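The case against the marble benchtop

Marble looks lovely on the day it goes in. I don't dispute that, and I have lived with a good deal of it.

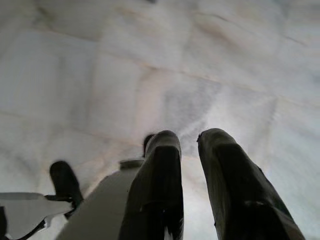
My objection is to how it is sold. When we redid the kitchen, the fellow at Hung showed us a pale slab with soft grey veining and told us it would "develop character". I have since learned that character means rings, dull spots and a permanent disagreement over who left the lemon out.

Marble is mostly calcium carbonate. Acid eats it. Vinegar, wine, tomato and a fair few bathroom cleaners will take the polish off, and wiping quickly only limits the damage. Sealer helps against stains because it slows down what soaks in. It does very little against etching, where the surface itself has been dissolved. These are two separate problems and the showroom talked as if they were one.

The trouble with a veined stone is that you can't always tell a mark from the marble. A grey patch might have been in the rock long before anyone quarried it, or it might be last night's frying pan. I have scrubbed at a vein for ten minutes. I have also ignored a real oil stain for most of June on the assumption that it was a vein.

My neighbour Traian Dobre thinks I am making too much of this. His view is that a kitchen is a workplace and a worked surface ought to look worked. He points to old bakery counters, and he's right that they look good. But a bakery counter was bought for rolling cold dough, and its owner never paid extra for a mirror polish. If you want the worn look, buy a honed finish at the start and save yourself the worry.

Pui-shan Pan, who fitted our cupboards, put laminate in her own place in Vomley. She paid $527 for the lot, offcuts included, and she puts the shopping down on it without looking first. We were quoted $1000 for repolishing alone, and the man doing the quoting said to expect to have it done again.

I'm not asking anyone to rip theirs out. Ours is staying, and I still like the colour of it in the morning before the kettle goes on. What I would like is for the people selling it to hand over a sample and tell the customer to take it home. Leave half a lemon on it for 60 minutes, then wipe it clean and hold it up to a window. Anyone still keen after that should go ahead and order the slab.

For the rest of us there is laminate, or timber if you don't mind oiling it. We used timber in the laundry. It has a burn mark near the tap and I have never once tried to scrub it off.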